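FOR IMMEDIATE RELEASE

2 May 2022

Asgate Clothing Exchange Moves to Bigger Rooms on Betancur Street and Opens Its Doors Six Days a Week

ASGATE. After a long winter of packing, painting and hunting for enough coat hangers, the Asgate Clothing Exchange is delighted to announce that it has settled into its new home on the ground floor of the old Astari building on Betancur Street. The new rooms open to the public this week, and everyone in town is warmly invited to come in, look through the rails, have a cup of coffee and take home something that fits.

For those who haven't visited us before, the Exchange is a free clothing library and swap shop for adults, children and babies. You bring in what you no longer wear, you take what you can use, and if you have nothing to bring, you are every bit as welcome. There are no forms to fill out and no proof of income is asked for. The Exchange started out as a single rack in a church hallway, and over the years it grew to fill the hallway, then the cloakroom, and then (to the great patience of the choir) a good part of the rehearsal room as well. By February it was plain that we had to find somewhere else to go.

"We were folding sweaters on top of the piano," said Yurani Urrego, director of the Exchange. "It's a lovely piano and the choir never once complained to my face, but I think everybody is happier now. When I first walked into the Astari building I saw those tall front windows and thought, well, people will finally be able to see what color a thing is before they take it home!"

The new space has separate rooms for adult and children's clothing, two fitting rooms with proper doors, and a mending table by the front window, where anybody may sit down and sew on a button or take up a hem. Thread, needles and scissors are there for the borrowing. The mending table will have a helper on hand every Saturday morning, and beginners are very welcome, including the sort of beginner who has never threaded a needle and is a little shy about saying so.

In the last twelve months, 335 households used the Exchange, many of them more than once. Children's clothes move the fastest, which will surprise no parent, and winter boots in every size are always wanted, even now with the warm weather coming. We are also short of work clothes: plain black pants, white shirts, and sturdy shoes with some life left in them. If you have any of these sitting at the back of a closet, we would dearly love to have them.

The move was made possible by a grant from the Esisel Fund, which is paying for the rent for the next 3 years, and by a great many smaller gifts from neighbors. The shelves in the children's room were built by students from the evening carpentry class, who also repaired the front counter, and the curtains in the fitting rooms came from a hotel that was redecorating. There is a bit of a gold tassel situation with those curtains, but we have grown fond of them.

"People sometimes think that giving away clothes is simple, that you put out a box and that's the end of it," said Birsen Soylu, who runs the sorting room. "Really it's a lot of folding. A shirt that has been folded nicely gets picked up, and the same shirt in a heap gets left behind. I tell everyone who comes to help me that if you can fold a T-shirt so the collar sits flat, you have a friend for life in the sorting room."

White shirts and other plain whites are sorted on their own.
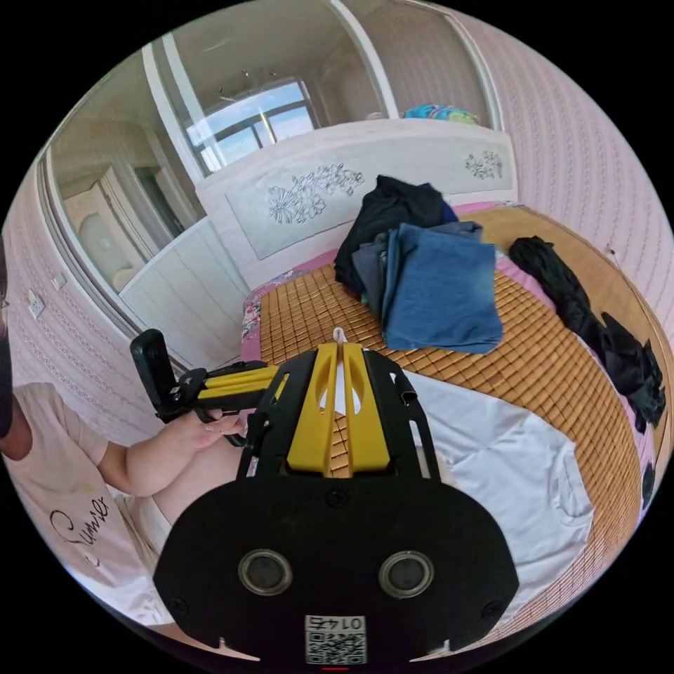
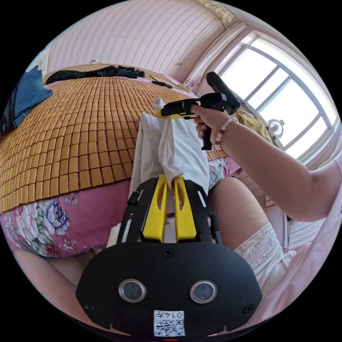
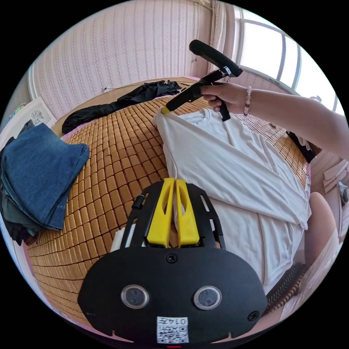

Donations are accepted at the side entrance during all opening hours. We ask that clothes be washed and completely dry before they come to us, that shoes be tied together in pairs, and that bags be small enough for one person to carry. We can take bed linen, towels and blankets as well as clothing, but we are not able to take pillows, comforters or mattresses. Anything too worn to pass along is cut up for cleaning rags, so please don't worry if you aren't sure about a stain. Bring it anyway and we'll find a use for it.

The Exchange will hold an open house this coming Saturday from ten in the morning until four in the afternoon. There will be coffee, lemonade and two kinds of cake, a story hour for small children at eleven, and a short class on patching jeans at one o'clock. The class has room for 20 people, and places can be saved by calling or stopping in during the week. The choir has very kindly agreed to come and sing at noon, and has asked us to mention that the piano is doing well.

Regular hours are Monday through Friday from noon to seven and Saturday from ten to four. The Exchange is closed on Sundays. The front entrance on Betancur Street is level with the sidewalk, and there is parking behind the building, reached from the alley beside the bakery. The bus stops right across the street.

About the Asgate Clothing Exchange

The Asgate Clothing Exchange is a nonprofit organization that collects, sorts, mends and gives out clothing free of charge to anyone who asks. It is supported by individual donors, local businesses and the Esisel Fund.

Press contact: Yurani Urrego, Director, Asgate Clothing Exchange, Astari Building, Betancur Street, Asgate. Reporters and photographers are welcome at the open house and are asked to stop by the front counter when they arrive.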